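Workshop and Household Tips: Notes from the Open Day at Brekgate

11 Oct 2025

The Brekgate workshop opened its doors this month for a demonstration of two-armed robot cells doing household jobs. The cells are the Soltthorpe group's work and have been running since March. I went for the machinery and came home with a page of notes on storage, cable care and putting away Christmas decorations. They are set down below in the order I took them.

The demonstration job was a small artificial tree and its baubles. Two arms share one table. The job is either to hang the baubles or to take them off and put them in a tray, and the operator picks which. Eun-seong So ran the session and answered questions between runs.

Setting out the table

Clear the surface before starting. This applies to a robot and to a kitchen table equally. Each item on the table is something an elbow can catch.

Place the tray beside the tree, within easy reach. A shallow tray with rounded corners and a raised lip is best: a bauble put down in it cannot roll off the table, and the low side means the hand does not have to climb over anything. Deep boxes are for storage afterwards.

Use a plain tray. Patterned ones hide small hooks and loose ends of thread. A dark tray on a white table is easy to find at a glance, and So said the same contrast helps the software.

Keep tools off the work surface but in sight. The cell at Brekgate uses black wire mesh baskets hung from the frame rails, one at the back and one at the side. The sockets live in the back one on their organiser, directly over the job. 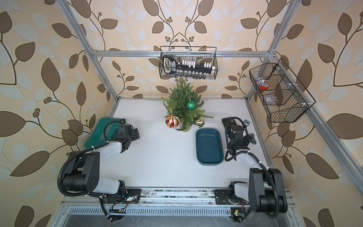
Mesh is preferable to solid plastic for two reasons. Dust falls through, and the contents can be checked from below without lifting anything down. At home the same baskets will hang from a curtain rail or a length of towel bar over a bench. Check the fixings before loading sockets into one; a full set is heavier than it looks. Mine is a 442-piece Chevalier set and I would split it between two baskets.

For small parts, divide the basket. Wire dividers clipped in place can be moved later. Glued partitions cannot. Put loose fixings in a clear bag inside a section, and do not trust the mesh to hold them.

Cables

A good part of the talk concerned cables. Those on the arms run in black corrugated sheath, with a generous loop left at each joint. A visitor asked why the loops were so large. The answer was that a cable pulled tight at full reach fails at the connector first, and a connector takes longer to replace than a sheath.

The same rule holds for a bench lamp on a swinging arm, a sewing machine pedal or a vacuum cleaner hose. Move the thing to its furthest position, then fix the cable. Do not fix it in the folded position and hope. Split sheathing is sold by the metre and can be cut with scissors. I use Gallden clips at 300 mm spacing along the back of the bench and have had no trouble with them.

Handling baubles

Grip the body of the bauble lightly and take the weight off the branch before pulling. Most breakages at home come from tugging the loop while the ornament is still hooked on a twig.

Use both hands. One holds the bauble, the other steadies the lower branches. A small tree has very little weight in its base and will follow the bauble if it is not held. The two arms divide the work in this way, and it is a better method than the one I had been using, where the second hand was usually holding a mug.

Work from the outside inwards when stripping a tree, and from the inside outwards when dressing it. Start with the lowest branches if the tree is on a table. Low baubles are the ones knocked by sleeves.

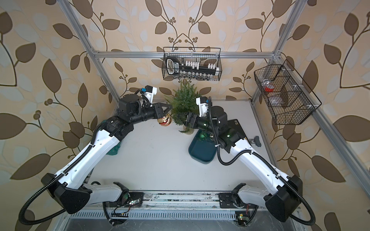 Both arms at the tree, with the red and gold bauble in the left gripper and a green one in the tray.

Glitter finishes need more care than gloss. Glitter sheds on whatever grips it, and a gritty glove will scratch the next gloss bauble picked up. Do all the gloss ones first. Wipe hands or gripper pads with a barely damp cloth before changing over — plain water is enough, and solvent will lift the coating.

Speed

Expect it to be slow. So gave the cell's practice target as 100 clean placements in a row, and the count goes back to nought if a bauble is dropped. A person would clear a small tree in 3 minutes. I tried the discipline at home with a tray of eggcups and found that the count is a useful one. It shows quickly which movement is the careless one. Mine was letting go too early.

Storage afterwards

Sort by size before boxing. Large at the bottom, small on top, card between layers. Eggboxes suit the smallest sizes. Write the contents on the end of the box as well as the lid, as the lid cannot be read once boxes are stacked.

Tie thread loops to themselves with a single overhand knot. Loose loops tangle in the box and the untangling takes longer than the tying.

Store artificial trees upright if there is room. If not, lay the tree on its side with the base at the open end of the bag, and turn it over once during the year. Needles flattened against a shelf for months can be revived with a hairdryer on a low setting, held well back.

Bench surface

A white top shows marks, and for small work this is in its favour. Dropped screws and hooks are seen at once. Wipe it down at the end of each session, front edge first, where most of the rubbing occurs. Scuffs that do not wipe off generally respond to bicarbonate of soda on a wet cloth. Try a corner before doing the middle.

Empty any slots or grilles along the front of a bench with a narrow vacuum nozzle. A brush only pushes the dust further down.

The next page covers hinge repairs on kitchen cupboards and a method for resealing a sink.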